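Hornus Court Residents' Association
Minutes of the general meeting, March 10, 2019
4 shares | 2 comments

Chair: Trinidad Gallardo. Quorum was confirmed and the minutes of the October meeting were approved without change.

1. Hot water supply

The report from Meinecke on the circulation loop was tabled. The return temperature on the north riser remains below the set value during the morning peak. Meinecke attributes this to a balancing valve on the fourth floor that no longer holds its position. Two options were presented: replace the valve alone, or replace the valve and the pump together. Members on the north side asked whether the loop could be flushed at the same time. Meinecke has quoted for flushing as a separate item.

Decision: replace the valve now and review the pump after one heating season. Flushing deferred.

2. Bicycle storage

The six wall racks are full. Several frames carry no tag. Tags will be issued again and untagged bicycles moved to the basement after 6 weeks. A proposal to charge for rack space was discussed and did not go to a vote.

3. Entry door

Omeo submitted a revised price for the door closer. The arm currently fitted is undersized for the door weight, and the latch does not engage when the stairwell windows are open. The revised price includes adjustment on installation but excludes the strike plate. The chair will ask for one figure covering both.

Decision: approved up to a limit of $200, strike plate included.

4. Kitchenware exchange

The shelf by the mail room will stay in place until October. Items must be clean and complete, with lids attached or placed inside. Chipped glass is not accepted. Large basins go on the bottom shelf. Electrical items are excluded, as before. 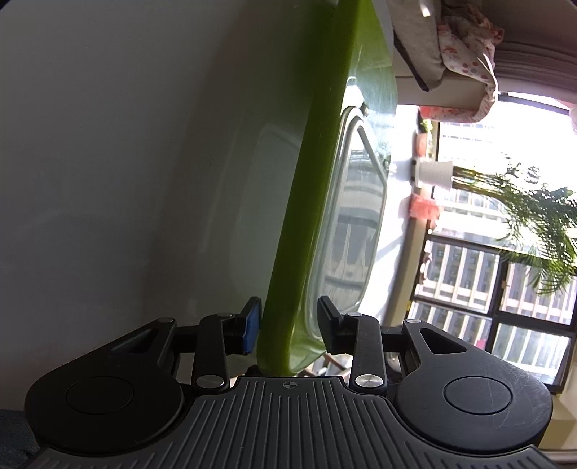 Glass container in a green basin.
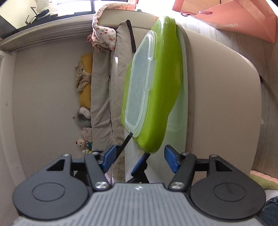
A member asked that items left for more than 4 weeks be taken to the donation center. Agreed. The start date will be written on masking tape on the shelf edge – one strip per shelf.

5. Stairwell lighting

Asura completed the lamp replacement on all landings. The timer on the second floor still switches off early. Asura will return under warranty, and no cost is expected. The old lamps are in the basement awaiting collection.

6. Other business

Noise from the roof vent was reported again. It occurs in west wind only. The cover will be inspected during the valve work – access is through the same hatch.

Keys to the meter room are to be signed out in the book. Two entries are missing a return signature.

Next meeting: date to be posted by the mail room.

2 comments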